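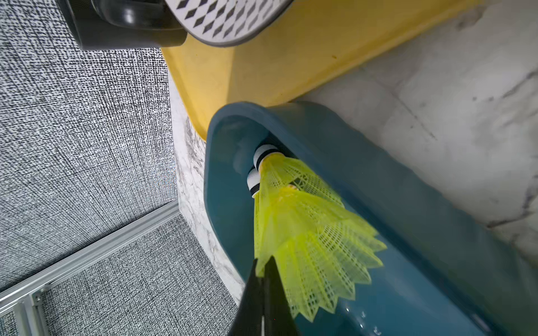

Gripper at the two shuttlecocks, teal tray

Hi all,

Müzeyyen Karaca wrote:
> Are you still closing on the skirt? Ours folds every time we do
> that. Also, how many runs have you logged for the December meet?

Yep, still going in at the skirt end! We tried the cork end first, but with two birdies nested side by side the jaws kept bumping the wrong one (very annoying). I dropped the closing force on Lutus and the mesh seems happier now. We're at nearly 900 runs, and 23 of those are from last night's club session, so bring snacks next time, please.

Can somebody send me the Fluseck settings again? I lost mine.

Danov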